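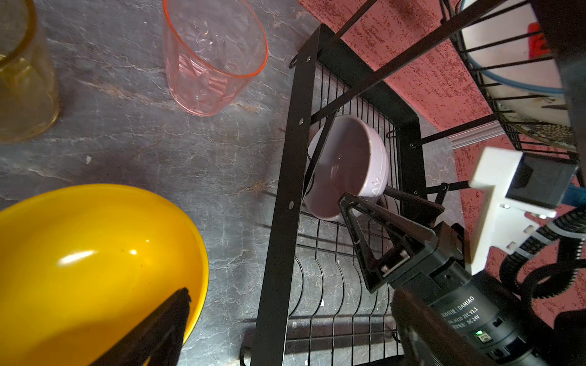

Rochelle Wihongi would like it known that she was washing up by hand in the Malov Street kitchen long before there was a rack to put anything in, and that she used to stack the bowls on a tea towel by the window. She was one of 20 people who came to the hall last night to hear what is planned for the shared kitchen, and she was in favour of most of it.

The kitchen, on the ground floor of Quansah House, is used by the lunch club, two playgroups and the evening language classes. It has had no working dishwasher since the old one was taken out last year. Users were asked whether they wanted a replacement or would sooner keep washing by hand and spend the money on better draining space and storage.

They chose to keep washing by hand. The vote was 14 to six.

Delali Opoku, who chaired the meeting, said a commercial dishwasher of the size needed would have taken up most of the wall next to the back door, and the quote from Bromier did not include moving the pipes. The money set aside for the kitchen is £500. Of that, £300 will go on racks, shelving and a second draining area, and the rest will be kept for repairs to the taps.

Metal racks with separate slots for plates will be used for crockery. Strainers and other pieces that do not stand up by themselves are to go in the baskets. Bowls have been the main difficulty. They do not sit upright in slots meant for plates, and several users said that water collects in the foot of a bowl if it is left the wrong way up. The agreed rule is that bowls are leaned at an angle with the open side facing down or outwards, and are not stacked inside one another until they have been dried.

Markos Tsoukalas, from the lunch club, asked for a wider rack for serving dishes. He said the club's largest platters had been left flat on the worktop to dry, where they were in the way of anybody making tea. A wider rack will be priced and the cost reported back in March.

There was a longer discussion about what happens to crockery left behind. The kitchen has its own plain white plates, but over the years people have brought in their own and not taken them home. Dzifa Dankwa said the playgroup's cups had twice been put away in the wrong cupboard, and she had found them behind the baking tins. From now on anything left in the racks overnight will be put in a box under the counter, and anything still there after nine weeks will go to the charity shop on Barkilex Road.

A proposal to put names on the shelves was not agreed. Some felt it would help new groups, and others said that the shelves were shared and should stay that way. It may be brought up again once the new shelving is in.

Tea towels were also raised. They are washed by whoever happens to take them home, and the drawer is often empty by the end of the week. The language classes offered to take a turn, and a list will go up next to the sink. Dace Baranauskienė asked that the list include the floor mop, and this was accepted without a vote.

The kitchen will be closed for one morning while the shelves are fitted. The lunch club has been told it can use the small hall for cold food that day, and groups with bookings will be contacted separately. Hot drinks will be available from the urn in the corridor.

Anyone with spare crockery to give is asked to hold on to it until the shelving is finished. Large plates are wanted most. The kitchen already has enough mugs.

Notes from the meeting are pinned up in the entrance, and comments can be left in the book on the hall table.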